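Radio nights

I finally tuned in to shortwave again, and oh, I missed it! My old set still pulls in stations from 300 miles off (and plenty farther) once it gets dark. I strung up about 50 feet of wire in April and the hiss dropped right away.

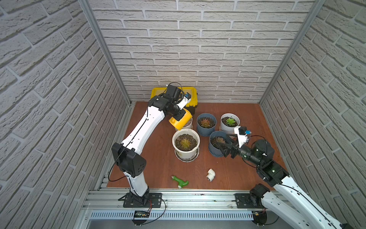 Try going lower after midnight, one reader wrote to me, the crowded bands thin out and the faint voices come up. So I did, and caught five new stations before bed, one of them playing accordion music the whole hour. More wire next!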